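Chapter 7
Planning from Partial Views

Chapter 6 treated the planner as if it were handed a complete model of the room. Every surface had a known pose, every door had a known hinge axis, and the only open question was how to move the arm from one configuration to another. This chapter drops that assumption. The planner now receives whatever the perception module has been able to recover from the cameras so far, and it must produce a motion that is safe given what is known and useful given what is missing.

The running case is the Flunatov kitchen, a simulated room distributed with the Briruritz planning library. Readers who worked through the exercises in Chapter 4 already have it installed. The room is loaded with its default seed unless a problem says otherwise, and the physics step is left alone. We change only the software that sits between the cameras and the joint controller.

7.1 What the planner is given

At each planning cycle the perception module passes three things to the planner: a set of labeled surface patches, a set of candidate grasp features, and an occupancy grid in which each cell is free, occupied or unknown. The third label matters most in this chapter. A planner that treats unknown cells as free will sooner or later drive the arm into a cabinet. A planner that treats them as occupied will often refuse to move at all. Most working systems fall between the two and assign unknown cells a cost. The Ostrowski cost, defined in Section 7.3, is the one used in the code listings.

To fix the scale of the problem, one logged run of the default task had 814 planning cycles. In 794 of them at least one cell along the proposed path was unknown. The remaining 20 cycles could have been handled with the methods of Chapter 6 - every other cycle needed something more.

Two camera views from the room are used throughout the section.
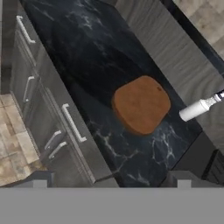
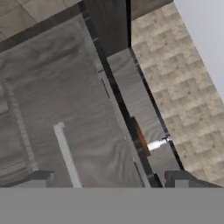 A grasp feature is a short description of a place where the fingers might close: a position, an approach direction, a width and a confidence. The Bolletti detector returns a ranked list of these and makes no attempt to decide which belongs to the task. Bar handles score well because they are long and have a nearly constant cross section. In the second view the pale bar on the large gray panel is a candidate of this kind, while the short silver knob between the two fingers offers much less length to hold, and the detector must rely on approach direction instead. The gray band along the bottom of both views is masked before detection, and the cells behind it keep whatever label they had in the previous cycle. Failing to mask it gives a false occupied region that moves with the camera, an error examined in Problem 7.2.

Labels carried over in this way grow stale. The library stores an age with each cell and returns the cell to unknown when its age passes 164 cycles. The limit can be changed in the planner settings, and Section 7.2 derives its effect on path cost.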